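**Slide 8 - Setting bench height**

- Start with the question from Peninah: why do people's backs hurt by lunch?
- Elbow height first, then the job. Fine work goes higher, heavy work lower.
- Rondberg shop: benches were all one height. Staff were not.
- Tell the Gerrit story - keep it short.
- Reach matters too. Daily items within 18 inches, the rest farther back.
- Pause for questions, 2 minutes. Then Custódio on lighting.
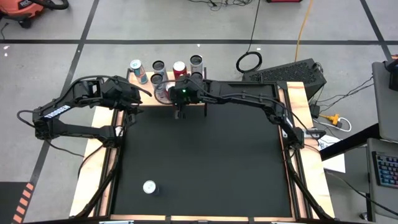 Black work surface with a light plywood border.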